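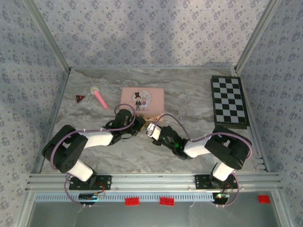
Looking after the two-arm cell at Skernora

4 min read

The small two-arm cell in the Skernora workshop has been running since March, and we've had a few requests from other sites for notes on how it is set up and what it needs in the way of upkeep. Drurnia will be putting together a similar one this year, so this item is mostly for them.

Both arms bolt to the same aluminium rail at the front of the floor, each on its own black mounting plate. We started with the arms on separate stands and spent a lot of time re-measuring the gap between them. With one rail, the gap stays put unless somebody loosens a plate. The rail is 900 mm long in our case. If you have the room, go longer, as it is awkward getting a driver in near the corner posts.

Check the plate bolts every Monday-morning equivalent at your site, meaning the first start after a break, and again after any knock. Use a hand driver. Go over all the bolts on one plate before moving to the next, and don't forget the ones that hold the rail itself to the enclosure. Twice we chased what looked like a worn joint and found a rail bolt had backed off a quarter turn.

Cables

Most of our repair time has gone into cables. The lavender ones run along the arms and loop up above the grippers. The loops have to be big enough that the wrist can turn all the way both ways without pulling, and small enough that they don't catch on the other arm when the two come together in the middle. We set ours by moving the arm by hand, power off, to the far end of its reach and then folding it right back. If the cable goes tight at any point, cut the nearest tie and feed some more through.

Ties should be snug but you should still be able to slide the cable under them with a bit of a push. We replaced a cable on the left arm after 11 weeks because a tie near the shoulder had been pulled down hard and the outer had split there. The replacement has the same routing with looser ties and has given no trouble. Trim the tails flush, too - a sharp tail will mark the cable on the way past.

Circuit boards and power

The circuit boards are down at the bases of the arms, where they are easy to get at and just as easy to bump. Turn the power off at the wall before touching the red wires. Give each plug a light tug, look for bare copper, and push everything back so nothing hangs where an arm can sweep across it. On start-up, wait for the green lights before sending a command. If one doesn't come on, reseat the plug once. If that doesn't fix it, swap the lead with a known good one before you blame the board.

Grippers and the meeting point

The hardest part of the set-up is the spot where the two grippers come nearly tip to tip. We use it as our alignment check. Bring the left arm in first and leave it still, then bring the right one in at the slowest speed. The gap we work to is 3 mm. If it has changed, redo the zero position on both arms, even when only one looks out. Correcting one by itself tends to move the problem to the other side of the floor.

Wipe the gripper tips with a dry cloth at the end of the day. Solvent left ours tacky and we have stopped using it.

Floor and walls

The marble-pattern floor and the floral wallpaper can both be changed without touching the arms. Lenero asked whether the covering needs to be glued down. Ours is taped at the edges only, and we smooth it out before each run. Objects such as the tin box, the toy microphone and the checkerboard go in last, after the alignment check is finished, so there is nothing to hit if the zero is off.

Spares

Keep one full set of cables per arm, a bag of ties, a spare gripper and a spare lead for the boards. Tekleab holds the shared stock of 6 shoulder joints for all sites. Please send the old joint back when you take a new one, with a note saying which arm it came off and what it was doing when you pulled it.

The bolt and cable check sheet is pinned inside the cupboard door at Skernora, and a copy can be sent to any site that wants it.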